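Setting Up the Fingers

How one pair of hand-held grippers is checked, padded and put back to work

A hand-held gripper has no motors to burn out and no controller to reset. It has a handle, a linkage, two fingers and a camera, and a person supplies the rest. The recordings it makes are used to train a robot arm that will later carry a similar pair of fingers. Any slop in the hand tool is therefore learned by the arm, and maintenance on the hand tool is treated at Clandar with the same seriousness as maintenance on the cell.

The Clandar cell at Brurnstead sorts small household goods into shallow trays. Its arm is fixed to a steel plinth and has changed very little since it was commissioned last August. Most of the labour goes into the grippers, which are used in pairs, one to each hand, and which travel to wherever the recording is being done.

Service starts at the pivots. Each screw is backed off, cleaned, given a drop of medium-strength threadlocker and brought up until the linkage closes under its own spring without side play. Overtightening is the usual fault. A stiff pivot makes one finger lag the other, and the object is pushed across the tray before it is gripped. The technician closes the jaws on a 8 mm gauge pin held at the centreline, then looks for light on either side. If one finger touches first, the linkage on that side comes apart again.

Pads are next. They are ribbed, moulded in a soft polymer and bonded to the inner face of the finger. Ribs wear at the tip well before the root, and a pad with a polished tip will hold a box but let go of anything round. The shop's rule is replacement at 600 cycles on hard-shelled objects and 700 on everything else, whether or not the wear can be seen. Old adhesive is lifted with isopropyl alcohol and a plastic scraper. Metal scrapers are banned from the bench after one took the corner off a finger.
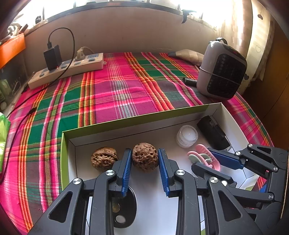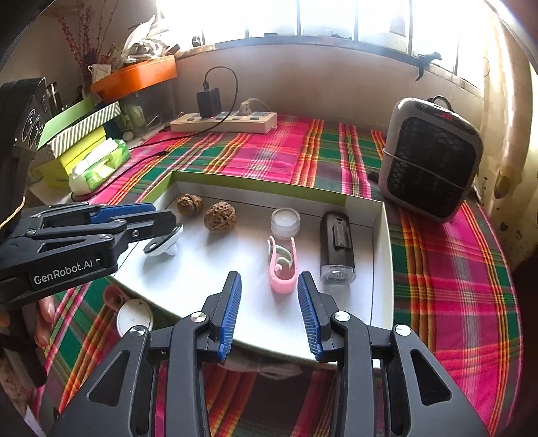

Walnuts and a small lidded jar in the tray, with blue ridged pads on the gripper fingers.

Words: staff writer, automation desk
May 2021

Object choice is part of the setup. Walnuts are favoured because the shell is irregular and no two grasps load the ribs in the same way. A clear jar tests something else: the camera has little to work with, and the operator has to approach slowly and square. Flat black items show up poor exposure settings early. The Velar procedure, which Clandar adopted with minor changes, calls for a mixed tray on any tool that has had its pads renewed.

The camera is checked after the mechanical work is complete, never before. Both fingertips must appear in the view with the jaws fully open, at matching heights. A printed target is placed 200 mm from the tips and the lens calibration is repeated if the corners have drifted. Strong window light is tolerated, provided exposure is locked on the tray.

Left and right tools are then matched. Each is opened and closed slowly against a stop, and the two width traces are laid over one another. A mismatch is corrected in software if it is constant along the stroke. If it varies, the cause is mechanical and the tool goes back to the bench.

The last step takes place at the cell. A short set of recordings is replayed on the arm at reduced speed, with the guard closed and the tray in its locating corners. Dolan, which supplied the plinth and guarding, specifies a full stop test before any replay, and the result is entered in the cell log beside the serial numbers of the pads. Tools that pass are tagged with the date of service and returned to their cases with the jaws open, so that the ribs do not take a set in storage.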